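Lirnent Flatbed Heat Press - Owner's Guide
Section 4: Pressing Shirts

Read Section 2 (Safety) and Section 3 (Unpacking and Leveling) before you start. The press must be standing on a level bench that can take its full weight, with at least 700 mm of free space above the closed handle. The power cord must reach the wall outlet without an extension.

This section covers cotton and cotton-blend shirts. For caps, bags and other items that do not lie flat, see Section 6.

4.1 Parts used in this section

Upper platen: the heated plate. It measures 400 mm on each side.
Lower platen: the unheated plate with the gray silicone pad.
Pressure knob: on top of the arm. Clockwise gives more pressure.
Control box: on the right side. It has the display, four buttons and the main switch.
Cover sheet: non-stick, reusable, packed flat under the foam tray.
Test strip pack: ten strips, in the small envelope with the warranty card.

4.2 Warming up

1. Check that the press is open and that nothing is lying on the lower platen.
2. Turn on the main switch. The display lights and shows the current plate temperature.
3. Press SET once. The target temperature blinks.
4. Use the up and down buttons to enter the temperature given by the maker of your transfer. If you have no instructions, see the table in 4.9.
5. Press SET again. The time blinks.
6. Enter the time in seconds and press SET a third time to save both values.
7. Wait for the READY light. From a cold start in a normal room this takes up to 15 minutes.
8. Leave the press open and idle for another five minutes after the READY light comes on. The display reads the sensor at the center of the plate, and the corners lag behind it.

Caution: The upper platen and the metal collar around it stay hot for up to an hour after the power is turned off. Do not touch them to check. Read the display.

Note: The display shows degrees Fahrenheit when it leaves the factory. To change to Celsius, hold the down button while turning on the main switch. The stored values are converted for you.

4.3 Setting the pressure

Pressure has to be set again whenever you change to a thicker or thinner fabric. A setting that works on a light T-shirt will be too tight for a sweatshirt.

1. Turn the pressure knob counterclockwise until the arm closes with almost no resistance.
2. Lay the shirt on the lower platen and close the press.
3. Open it and turn the knob clockwise one half turn. Close it again.
4. Repeat until the handle needs a firm push with one hand over the last part of its travel. This is medium pressure, suitable for most transfers.
5. For light pressure, back off one full turn from medium. For heavy pressure, add one full turn.

Do not use two hands or your body weight to close the handle. If it will not close with one hand, the pressure is too high and the arm linkage may bend. A bent linkage is not covered by the warranty.

4.4 Preparing the shirt

1. Remove lint with a roller. Colored lint under a light transfer will show for the life of the shirt.
2. Empty any pocket and check for pins, stickers and size strips.
3. Pull the shirt onto the lower platen from the bottom hem, so that the platen is inside the shirt and only one layer of fabric lies on top of it. If the shirt is too small for this, lay it flat in two layers and put a pressing pillow inside.
4. Let collars, thick seams and buttons hang over the edge of the platen. A seam under the plate holds it up and leaves a band of weak pressure on both sides.
5. Smooth the fabric outward from the middle with the side of your hand.
6. Close the press for three to five seconds with no transfer in place. Some steam may come out. This is moisture leaving the fabric.
7. Open the press and let the fabric cool for a few seconds before you place anything on it.

Note: Shirts stored in a basement or garage can hold a good deal of moisture. Press them twice in step 6.

4.5 Choosing the size and position

For a standard adult front print, start the top of the design 3 inches below the collar seam. For youth sizes, use 2 inches. Measure from the seam where the ribbing joins the body of the shirt, and leave the ribbing itself out of the measurement.

To find the center line, fold the shirt in half lengthwise with the shoulder seams matched, press the fold lightly with your hand and open it out. The crease is your guide. Do not use the side seams. On low-cost shirts they are often twisted, and tubular shirts have none at all.

Fold the transfer in half in the same way, or mark the middle of its top edge with a pencil on the carrier side. Line up the two marks.

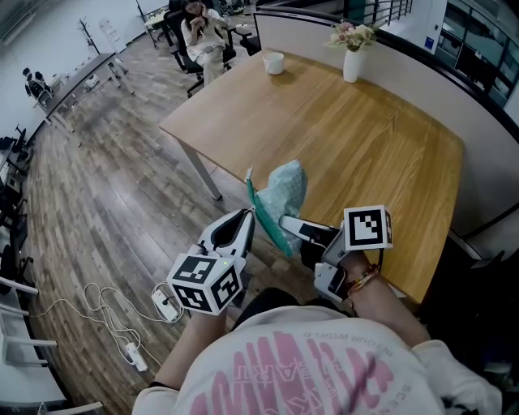 Fig. 4-2. Large front graphic in pink with smaller gray print around it, off-white short-sleeved shirt.

Designs with a large main shape and small lettering around it need extra care. The large shape will forgive a slight tilt. The lettering will not, and curved lines of text make it harder to judge what is level. Measure from the collar seam to the left and right ends of the design, and adjust until the two figures match.

If the whole design is larger than the upper platen, it has to be pressed in two steps:

1. Place the complete transfer and tape it at the corners with heat-resistant tape.
2. Press the upper part for the full time.
3. Open the press and slide the shirt toward you. Keep the carrier on.
4. Press the lower part for the full time, with an overlap of 1 inch or more.
5. Peel the carrier only after both parts are done.

Do not choose the two-step method for transfers marked "hot peel." The first half will cool before you can get to it.

4.6 Pressing

1. Place the transfer with the carrier facing up. Most transfers are printed in reverse, so lettering must read backward through a clear carrier only before it is applied face down. If you are in doubt, press one of the test strips first and compare.
2. Lay the cover sheet over the transfer and the fabric around it.
3. Close the press with one steady movement. The timer starts by itself.
4. Stay at the press. When the timer beeps, open the handle at once.
5. Lift off the cover sheet and set it aside on a clean surface.
6. Peel the carrier as directed: hot (right away), warm (after 10 to 15 seconds) or cold (when the whole area has reached room temperature).
7. Peel low and flat, close to the shirt, starting from one corner. If any part of the design lifts with the carrier, lay it back down and press for another five seconds.
8. Put the cover sheet back and press once more for five seconds. This gives the edges a better hold.

Caution: Keep your free hand on the handle or at your side while the arm is moving. The gap at the back of the platens closes first.

4.7 Both sides of a shirt

Press the smaller design first. When you turn the shirt over, make sure the finished print is not resting against the lower pad. Thread the shirt on the platen as in 4.4, with the finished side hanging below, and it will stay clear of the heat.

4.8 The cycle counter

Hold the up button for three seconds to see the cycle counter. It counts every closing that lasts more than two seconds, including the short presses in 4.4 and 4.6, and it cannot be reset. A reading of 3,228 therefore stands for far fewer finished shirts than that. Check the silicone pad for dents each time the counter passes another 1,000 and replace it if a dent can be felt through a T-shirt.

4.9 Starting values

Use these only when the transfer came without instructions.

Vinyl, 100% cotton: 305 F, 15 seconds, medium pressure, warm peel
Vinyl, blend: 290 F, 15 seconds, medium pressure, warm peel
Plastisol print: 325 F, 8 seconds, heavy pressure, hot peel
Film transfer: 300 F, 12 seconds, medium pressure, cold peel

Press a test strip on a scrap or on the inside of the hem before you commit to a full design.

4.10 Common problems

Edges lift after peeling: raise the time by three seconds. If this does not help, raise the pressure by a half turn.

One corner does not stick: a seam or button is under the plate, or the press is not level. See Section 3.

Shiny square around the design: temperature too high, or no cover sheet. On cotton the mark often goes away in the first wash. On polyester it is permanent.

Color of the shirt has changed: some dyes shift with heat and return as the fabric cools. Wait ten minutes before judging.

Display shows E2: the sensor plug is loose. Turn off the power, wait for the press to cool fully, and see Section 8.

4.11 Washing

Wait 24 hours before the first wash. Turn the shirt inside out, wash cold with a mild detergent and dry on low or on a line. Do not iron over the design - turn the shirt inside out, or cover the design with the cover sheet. No bleach.

Continue with Section 5, Sweatshirts and Heavy Fabrics.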